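Thread, Knots and Other Claims

November 27, 2021

I have been sewing long enough to distrust anyone who tells me a stitch is easy. So when a reader sent me to a long article claiming that suturing is "just hand sewing with nicer tools," I made coffee and prepared to be annoyed.

Two close views of thread being worked over a red surface:

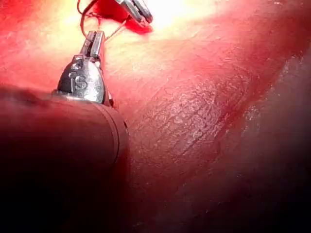
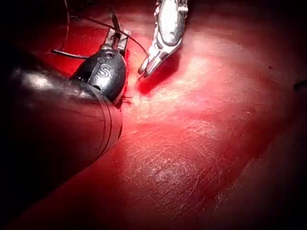
My trouble with the comparison starts at the thread. In May I bought a practice kit from Sarner for 17 dollars, which got me a pad, a packet of thread, a needle holder and a leaflet translated by someone in a hurry. I assumed that decades of hems would carry me through. They did not carry me very far.

For one thing, I sew with my fingertips. I feel the needle come up under the cloth before I ever see it. With a needle holder all of that goes away and you get a sort of dull report from the far end of a stick. The leaflet says you will "soon forget the instrument." I did not forget the instrument. I thought about it the entire time, mostly in words I won't type.

Then there is the curved needle. Push it straight, the way your hand wants to, and it drags a ragged little hole through the pad. You have to roll your wrist and let it follow its own bend. I will admit that this one habit has improved my upholstery work, and that is the only praise you'll get out of me today.

Knots are where I really part ways with the article. The writer (who also sells a course, at 818 dollars, from an outfit called Clundetti) says any quilter can tie an instrument knot in one sitting. You wrap the thread around the jaws, grab the short tail, pull through, then wrap the other way. Fine. On paper I can also play the cello. My first evening I tied 14 of them and most slid open when I tugged. Wrapping the same direction twice gives you a granny knot, same as it does with shoelaces, and no amount of expensive thread will fix it.

The thread tails are their own misery. Leave the short one too long and it goes wandering off under everything else. Too short and you can't get hold of it. The McGrath book I borrowed from the library gives a length for this, and I suspect whoever wrote it had not tried it under a kitchen light.

Which brings me to the lamp. Fine thread needs side lighting or you lose it, and I ended up propping my old Lumix on a stack of cookbooks and zooming in to see what my own hands were doing. Clumsy, but it showed me I was pulling each stitch far too tight and puckering the pad.

So no, I don't buy that it's the same skill. Some of it overlaps – tension, patience, good scissors – and the rest you learn from scratch like everybody else. I'm keeping the kit. The pad has room for a few more rows, and I still owe my sister a pair of curtains.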